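Walmont Community Hall – Kitchen and Main Room
Slip, trip and general safety walk-round, May
Form 58, filled in before the summer lettings start

Scoring: OK / Needs work / Stop and fix. Comments are the inspector's own and will not be softened.

1. Front steps and handrail
Needs work. The rail moves when leaned on, and leaning is what rails get. Two bolts at the bottom bracket want tightening. The third is missing and has been replaced with paint.

2. Entrance mat
Stop and fix. The Zistwood mat has curled at one corner again. It was turned around last year so the curl faced the wall, and it has since grown a second curl out of spite. Replace it. Do not tape it.

3. Fire exits
OK, once the stacking chairs were moved. The sign on the rear door says KEEP CLEAR and somebody had hung a coat on it.

4. Extinguishers
Kitchen: OK, in date, pin and seal present.
Main room: OK, in date.
Store: tag unreadable. Serial ends 2043, so the service firm can look it up. Until they have, treat it as a doorstop, the job it was doing when found.

5. Emergency lighting
Needs work. The unit over the stage stayed lit for the whole test. The one by the restrooms gave up almost at once. Part number on the Feneo casing is 1123 – order the battery pack, not the whole fitting, whatever the catalog suggests.

6. Kitchen range and hood
Needs work. Filters are due a proper soak. The gas shutoff is labeled and can be reached without moving anything, a first for this report.

7. Hot water
OK at the sink. The Liang heater still makes the noise. The noise has been reported.

8. Kitchen walkway
Needs work. The gap between counter and island should be kept at 900 mm or better. It measures up fine until the recycling bin comes out to live in it. Find the bin a home.

9. Floors
OK for condition, needs work for habits. Anything dropped gets picked up by whoever sees it first, including people who did not drop it. Small round things are the worst, fruit especially, and a squashed berry on a hard floor is as good as ice.

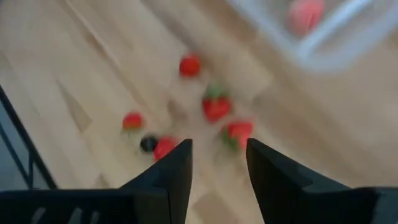
Mop and bucket to go back in the closet after use with the WET FLOOR sign folded. Left out all week, the sign stops meaning anything, and people now walk around it out of politeness.

10. First aid box
Needs work. Plenty of triangular bandages, one lonely adhesive strip, no gloves. Restock with what people use.

11. Step stool
Stop and fix. One rubber foot gone. Label it and take it out of the kitchen today.

Items 2 and 11 before the next booking. Everything else by the end of the month. Copy to go on the board by the coat hooks, over last year's copy.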